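Halura Center Opens Refreshment Point for Summer Program

The Halura Community Center has opened a self-service refreshment point in its ground floor activity room, ahead of the summer program that begins in May. The new facility will be available to all registered participants during opening hours and replaces the vending machine formerly located in the main corridor.

The refreshment point was funded by a grant of $4,000 from the Flilutura Foundation, awarded last winter. The sum covered shelving, a table, an ice maker and a supply of glasses and bottles. Installation was completed in 7 working days under the direction of Joanne Sugden, facilities manager.

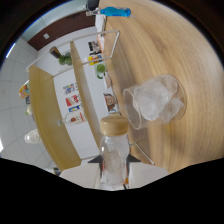

Ice, bottles and open shelving at the refreshment point. Photo: Bradley Tindall

Participants may fill a bottle or glass at any time and are asked to return glassware to the table after use. Ice is available from 10 a.m. until the close of the last session. Food kept on the shelving is reserved for the cooking classes and should not be removed.

"Our members asked for cold drinks close to where they meet, and we are pleased to provide them," said Marianna Kurek, director of the center. "We expect the room to be well used during the warmer months."

The summer program offers 22 courses, including cooking, drawing and beginners' Spanish, with places for 100 participants. Registration is open at the front desk. Questions about the refreshment point may be directed to Jordan Hollis in the program office.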